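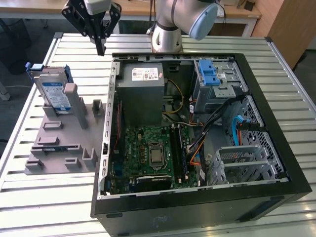 4. Swapping the hard drive

By Siobhán Quinlan
February

Okay, on to the part everyone skips ahead to! Shut the computer down, pull the power cord, and lay the tower on its side with the panel off. I like to give the bay a quick dusting while I'm in there.

1. Unplug the data cable and the power cable from the old drive. Pull on the plugs, never the wires.

2. Squeeze the carrier tabs and slide the drive out. Hold it by the carrier and keep your fingers off the green board underneath.

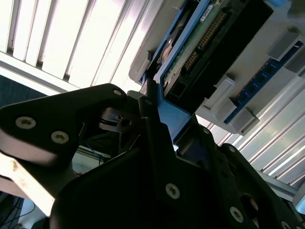 Drive in its blue carrier, circuit board side showing.

3. Clip the new drive into the carrier and slide it back until it clicks – a gentle push is plenty.

CAUTION: Don't force it! If it sticks, take it out and check that the carrier is straight.

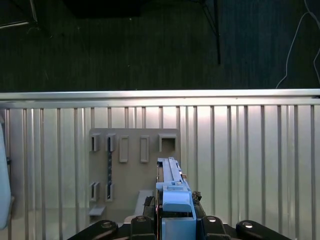 4. Small parts go missing faster than anything else on this job. I used to pile mine in a saucer (bad idea, ask my carpet). An upright board with little fixtures on it, like the tan one against the ribbed metal wall, keeps things off the work surface and easy to spot.

5. Reconnect both cables, then close up the case.

Last updated: February
Questions? Contact Petow Help Desk, Dredville | Back to top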